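Irfan Harahap's one-hook rubbish system

Tuesday, August 20, 2024

Irfan Harahap has strong feelings about garbage bags. He has spent 14 years looking after share houses and small offices, most recently the rooms upstairs at Storis, and when I asked him for his favourite organising trick he didn't mention a label maker or a set of matching tubs. He went straight to the hook.

"A stick-on wall hook and a black bag!" he says. "I love it. People buy these enormous bins and then there's nowhere to put them. A hook goes anywhere you've got a bit of bare wall."

He started doing it during a big clear-out at a place called Stirnholm, where every room had carpet and the only proper bin was down in the kitchen. Walking back and forth with handfuls of paper drove him mad. So he stuck a hook to the wall, twisted the neck of a bag and looped it over, and by lunch he'd done the same in the next room along.

"You want it high enough that the bottom of the bag stays off the floor," he says. "That's the whole thing, really. On carpet especially. You can get the vacuum in under it, and if something leaks you find out before it's been sitting there a week."
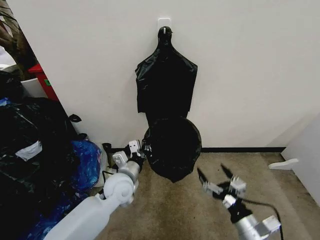

The twist matters too, according to Irfan. He gathers the top in one hand and turns it until he's got a neck narrow enough to sit in the hook without sliding off. Once a bag is on its way out he doesn't knot it, because he likes to be able to squeeze the air out at the door – a puffy bag takes up twice the room in the wheelie bin, and he has been caught short on collection day more than once.

Does the hook ever let go? "Oh, for sure," he says, laughing. "If you fill it with books it'll come down, and you'll deserve it. Paper, wrappers, packing stuff, dust from the pan, all good. Anything heavy goes on the floor in its own bag and you carry that one down first."

He's just as keen on the wall itself. Wipe it, let it dry, press the hook on for a slow count of 30, then leave it overnight before you hang anything. He picks white hooks for white walls so they disappear when they're empty, and he peels them off slowly, pulling the tab down along the paint.

Next up is Plallance, where he'll be sorting out the storage rooms in September. The colour of the walls there is a sort of mustard. He's already looking for hooks to match.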